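Wednesday, dye bench

Third round on the madder. Ivana wants a brick red she can repeat for the Wellari order, and the last two skeins came out closer to orange. Same wool as before, the undyed two-ply from Krasniqi, scoured Monday night and left to soak until this morning.

Weights and water

Dry fiber 290 g. Ground madder root 125 g. I used rainwater for pot A and tap for pot B. Ours is hard and I want to see what that does to the red before we start dosing with chalk.

Alum went in at our usual rate with a bit of cream of tartar. I dissolved it in a jar of hot water first, as Sorin has been asking us to do, and it does save the gritty patch at the bottom.

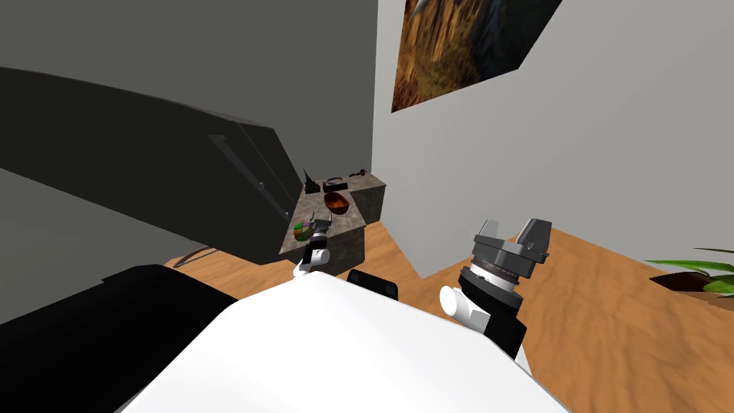 Mordant

Brought both pots up slowly and held them just under a simmer for an hour. Pot B wanted to run hot and I had to pull it half off the ring twice. Let them cool with the wool in. Squeezed out, no rinse. Wool feels slightly tacky, same as last time.

Note for Verena: the alum tub is nearly finished. The new one is from Arnano and the crystals are coarser, so go by weight and forget the scoop.

Dye bath

Madder soaked overnight in a stocking. Lots of yellow came out in the first water, so I poured that off into the lidded bucket and started again with fresh. We skipped this step on round two and I think that is where the orange came from.

Kept the temperature low this time. Last round went well past where it should have, and Ankica says anything near a boil pulls the browns out of the root. Stirred every ten minutes or so, lifting the skeins and turning them over. One tie on the pot A skein slipped and I redid it with a looser figure eight. 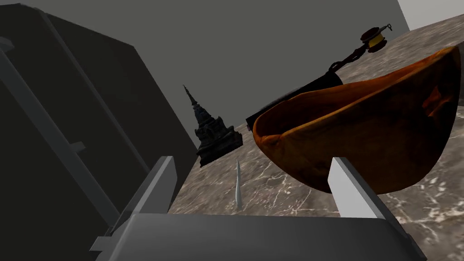
Results at noon

Pot A (rainwater): soft coral, quite even, some paler spots under the ties.
Pot B (tap): clearly redder, a good way toward brick. Slight streak near one end, probably from that hot patch during mordanting.

So hard water helps. I cut a short length from each and pinned them to card 787 next to the round two samples. Both are drying in the back, out of the sun.

Stojan came by after lunch and asked if we could get to brick by dipping pot B in iron. I tried a 2 minute dip on a spare length and it went to plum almost at once. Too much for Ivana, but worth keeping for the Brosa scarves.

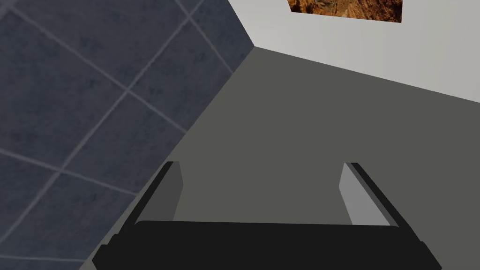
The exhaust bath still has color in it. I put a small skein in at three and left it off the heat until tomorrow, mostly out of curiosity.

Still to do: wash test on both lengths with the wool soap, light test in the window with half of each covered, and a repeat of pot B with chalk added to rainwater. If that matches the tap result we can stop worrying about whose kitchen the dyeing gets done in. Need more stockings too.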